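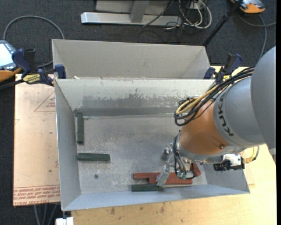
Families > Starting School > Common Questions

Kendach School - questions we get a lot

What ages do you take?
Kindergarten to grade 5. One class per grade.

Is there a cutoff date for kindergarten?
Child must be 5 before school starts. No exceptions this year, sorry.

How big are the classes?
30 max. Most are under that.

We live outside the Cabrera neighborhood. Can we still apply?
Yes. Local families and siblings go first, then everyone else in order of application.

When is the next open house?
Saturday, July 18, 2020. Come to the front office door, Cabrera Street side. Sign up first please - small groups only, 4 families at a time.

What do I need to bring to enroll?
Birth certificate, shot records, proof of address. Copies are fine. Last report card too if your child is transfering.

Uniforms?
Navy polo, plain pants or skirt. Any store. Sneakers on gym days.

Is there before or after care?
After care only, run by Mitaser in the lunch room. They do thier own sign-up and billing, so ask them about rates.

How do I pay fees?
Online through Lunex, or a check to the office. Can be split into 3 payments.

Do you have a bus?
No. Drop-off is at the side gate - pull all the way forward.

My question isn't here
Call or email the office. Slower in July, leave a message.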